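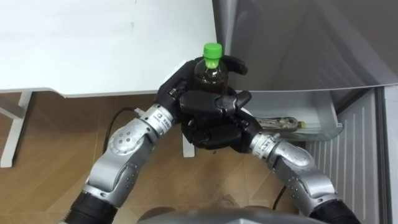
プレルナヴネス事業所 スンドゥム棟 共用部安全衛生点検表(所見付き)

点検日:2024年7月22日
対象範囲:スンドゥム棟2階の共用廊下、給湯室、休憩室、倉庫および屋外階段
点検者:フルデヴィア管理部 メルヤ・マケラ(Merja Mäkelä)
判定区分:適=基準を満たす 要改善=期限を定めて是正する 要観察=次回点検時に再確認する

本表は、共用部を利用する各部署に点検結果を通知し、是正を依頼するために作成したものである。各部署の専有区画は対象に含まない。判定に異議のある場合は、所見欄の番号を添えて管理部まで文書で申し出ること。

A 避難経路

A-1 廊下に通行の妨げとなる物品が置かれていないか
判定:要改善
所見:東側階段の手前に、廃棄予定の書架と梱包材が置かれていた。最も狭い箇所の有効幅は975ミリメートルであり、当事業所の内規に定める幅を下回る。搬出日が決まるまでの仮置きであっても、廊下への留置は認めない。倉庫内に移すこと。

A-2 非常口の扉は内側から支障なく開くか
判定:適
所見:東西とも開閉は円滑であった。西側扉のドアクローザーは前回点検後に調整済みで、閉まる際の衝撃音は解消している。

A-3 誘導灯は点灯しているか
判定:要観察
所見:休憩室前の1台にわずかなちらつきがある。点検ボタンによる予備電源への切替えは正常であった。設備担当に器具の製造年の確認を依頼した。

A-4 屋外階段の踏面および手すりに損傷がないか
判定:要改善
所見:中間踊り場の滑り止めが端部からはがれている。降雨時に転倒のおそれがあるため、補修が終わるまで当該箇所に注意表示を行う。手すりの塗装の浮きは、11月の外装補修に含めて処理する。

B 消火設備および火気

B-1 消火器は所定の位置にあり、使用期限内か
判定:適
所見:圧力指示、封印とも異常なし。倉庫内の消火器は前回、台車の陰になっていたが、今回は改善されていた。

B-2 火気使用場所の周囲に可燃物がないか
判定:適
所見:給湯室の加熱機器は電気式のみである。機器の上部に布巾を掛けて乾かす例が過去にあったため、掲示を継続する。

B-3 延長コードおよび電源タップの使用は適切か
判定:要改善
所見:休憩室の壁際で、タップにさらに別のタップを接続した使用が確認された。利用部署に口頭で通知し、その場で取り外した。恒久的に差込口が不足する場合は、増設申請書を提出すること。

C 給湯室および休憩室の衛生

C-1 冷蔵庫内の温度は基準内か
判定:適
所見:庫内温度計の示度は基準内であった。記録用紙に数日分の記入漏れがある。後日まとめて記入することは認めないので、漏れた日は空欄のまま残し、欄外にその旨を記すこと。

C-2 保管品に所有者名と開封日が表示されているか
判定:要改善
所見:表示のない調味料、飲料および食品が17点あった。一週間の掲示期間を設け、申し出のないものは管理部が処分する。表示は油性ペンで容器の本体に記入する。蓋への記入は、取り違えの原因となるため無効とする。 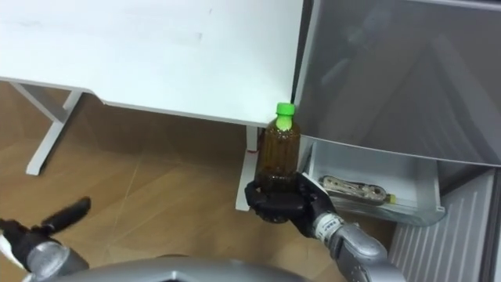

緑色のキャップが付いた透明なボトル

C-3 食品と薬剤が区分して保管されているか
判定:適
所見:洗浄剤は流し台下の施錠棚にまとめられている。洗浄剤を飲料の空容器に移し替えて保管する行為は、濃度や量にかかわらず禁止する。小分けが必要な場合は専用容器を管理部で受け取り、内容物名を表示すること。

C-4 扉のパッキンおよび庫内の清掃状態はよいか
判定:要観察
所見:パッキンの下辺に汚れの付着がある。破れは認められない。清掃当番表には拭き取り済みの記入があるため、作業範囲に下辺が含まれることを当番表の注記に追加した。

C-5 排水口および床の状態はよいか
判定:適
所見:臭気、詰まりとも認められない。床の継ぎ目に軽度の変色があるが、衛生上の支障はない。

C-6 ごみの分別および搬出は適切か
判定:要観察
所見:ペットボトルの回収容器に、中身の残ったものが混入していた。残液は流しに捨て、容器をすすいでから投入すること。回収容器の容量は、夏季の利用量に対してやや不足している。

D 倉庫

D-1 棚の転倒防止措置は有効か
判定:要改善
所見:北側の棚2台のうち奥の1台で、壁面固定金具のねじに緩みがあった。増し締めを行ったが、下地の状態に疑問が残るため、上段への重量物の保管を当面禁止する。

D-2 通路および照明は確保されているか
判定:適
所見:照明は全数点灯。スイッチ前の通路も確保されている。

D-3 踏み台および脚立に破損がないか
判定:適
所見:開き止め金具、滑り止めとも良好である。使用後に廊下へ放置された例があったので、返却位置を床面に明示した。

是正の期限と報告
A-1およびB-3は、本表の受領後ただちに是正し、完了を管理部に報告すること。A-4およびD-1は施工業者の現地確認を要するため、おおむね2週間を期限とする。期限内に完了しない場合は、暫定措置の内容と完了見込みを書面で提出する。C-2の処分対象品の一覧は、給湯室の掲示板に貼り出す。

管理部所見
前回の点検と比較して、避難経路への物品の留置が再び増えている。搬入搬出の多い時期であることは考慮するが、部署間の引継ぎが不十分なまま置かれた物品が多く、所有部署の特定に時間を要した。今後、共用部に一時的に物品を置く必要が生じたときは、事前に管理部の許可を受け、部署名と撤去予定日を記した票を添付すること。票のない物品は、管理部の判断で倉庫に移動する。

次回の定期点検は11月に実施する。要観察とした項目は、定期点検を待たず、月例巡回の際に状況を確認する。

配布先:スンドゥム棟各部署、設備担当、総務担当
保管:管理部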